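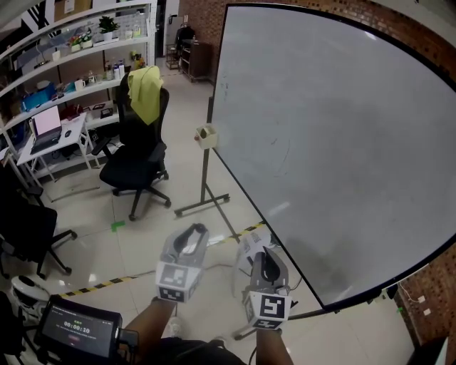 Hivano mobile whiteboard, reviewed by Larasati Hidayat

We bought the Hivano in March to replace a wall board we couldn't take with us when we changed rooms. Assembly took two people 88 minutes, mostly spent getting the board level on the stand. The bolts come in one unsorted bag.

It rolls well on tile and the black frame feels solid. The marker tray is my main complaint. It's small, it sits on the pole, and it fills up fast. Our old Kramer had a tray along the full width and I miss it. 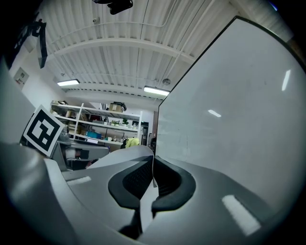 Writing on it is smooth and the lines come out dark. Erasing is only fair. Faint smudges stay behind with a dry eraser, and a damp cloth gets most of them. The surface is glossy, so under ceiling lights you get some glare. Haziq Simanjuntak turns it a little toward the shelves before meetings, which helps.

I'd buy it again for the size. If you erase all day, look at the Wiltcombe first. Four stars.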